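Our Afternoon at the Lulora Open Day

So I finally made it over to Lulora for their open day, after missing the last one in January because I mixed up the dates. It's a packing workshop on the far side of Plorkska, and the drive took us 76 minutes with one coffee stop. Parking was free, which I did not expect!

Sumathi Poojary walked our group through the building. She's been there long enough to remember when they sent out 600 bags in a whole season, and now they do over 944 in a good week. The front half is mostly shelves and label printers (loud ones), and I'll admit I drifted a bit there. The back rooms were what I came for - I've been wrapping gifts badly my whole life and wanted to see how other people go about it.

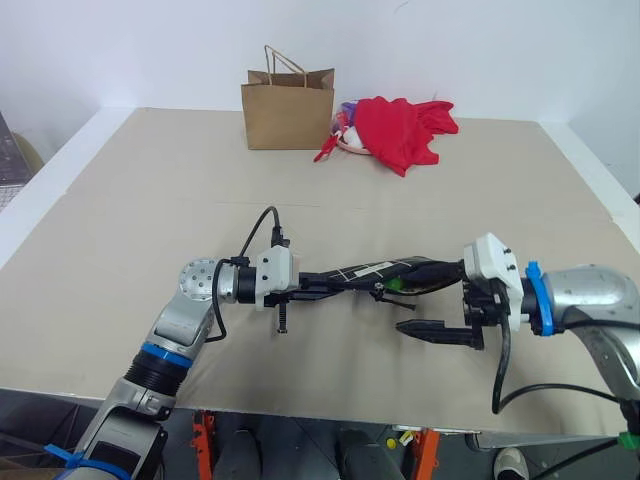 I have a real soft spot for plain brown paper bags with the twisted paper handles. They stand up on their own, they look nice with anything, and you can use them again for months. Put something bright red next to one and you're most of the way to a present already. Sumathi likes to put soft things in last so they fill up whatever space is left, and I've been doing it the other way around forever.

My sister asked a lot of questions about ribbon. A lot. We ended up staying 2 hours and missed lunch at Montoya, so we ate crackers in the car.

If you go, wear comfortable shoes and get there early, the tour groups fill up fast. I picked up a Prukness catalog by the door on the way out and still haven't opened it.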